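Looking After a Marble Top Without Losing Your Mind

I've lived with marble for long enough now that people have started asking me about it, so I'm finally writing down what I do (and what I've stopped doing!). It's a lovely material and it's also a bit of a diva, but the daily care is easy once you get into the swing of it.

Wiping down

Warm water, one drop of plain dish soap, soft cloth. Then a second cloth with just water, then a dry one. I skipped the drying for ages and wondered why I had dull patches near the faucet. Old cotton T-shirts work beautifully for this, and I cut mine up in big batches every April.

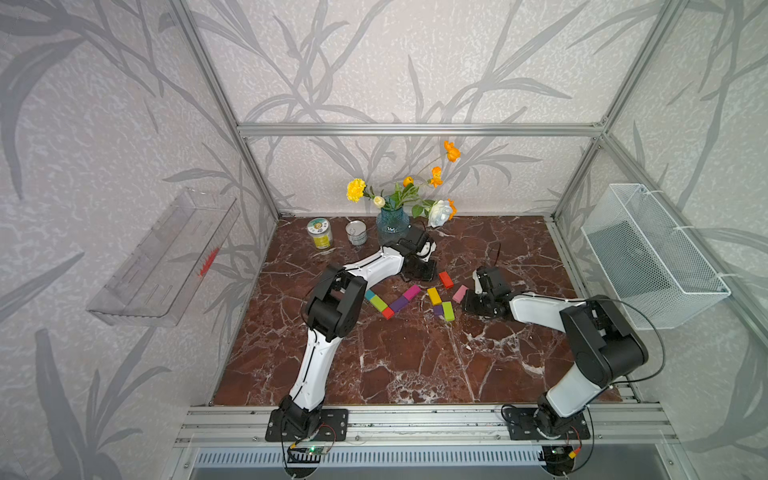

Reddish-brown marble with white and cream veining.

Keep vinegar and lemon well away, even the "natural" sprays that smell so nice. Acid eats the polish and leaves a pale ghost of a mark called an etch, and no amount of scrubbing brings the shine back. For small etches I use Etach polishing powder with a damp pad and a lot of patience. Bigger ones I'd leave to a stone shop. Tsoukalas did my old kitchen island for $148 and it was worth every penny.

Stains

Oil is the one that gets me, usually from a bottle with a drippy bottom. Mix baking soda and water to a thick paste, spread it over the spot, cover with plastic wrap, tape down the edges and go to bed. Scrape it off with something plastic in the morning. You may need 2 rounds, and a really old stain might want more.

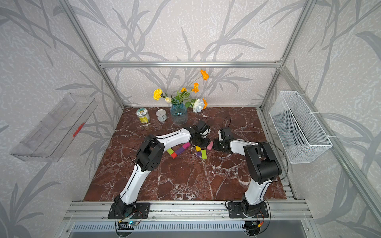
Ekua Sowah wrote in to say she pokes a few tiny holes in the plastic wrap so the paste can dry out slowly, and that it pulled a butter stain out of her pastry slab in one go. I've tried it since and I'm a convert, thank you Ekua!

Sealing

Drip a little water on the stone and go make coffee. If the spot has darkened when you get back, it's time to seal. Do this in a few places, especially by the stove.

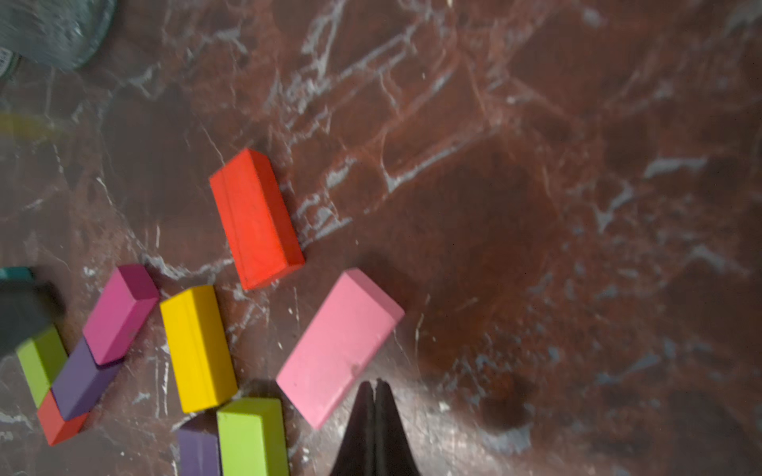 Scratches and scuffs

Felt pads under everything, replaced when they get gritty. I buy the Darnby ones in a sheet of 39 and trim them to fit lamps, the fruit bowl and that one heavy vase. Lift things, don't slide them. A gray scuff from a pan will often come off with the same baking soda paste and a very light hand, but test it in a corner first.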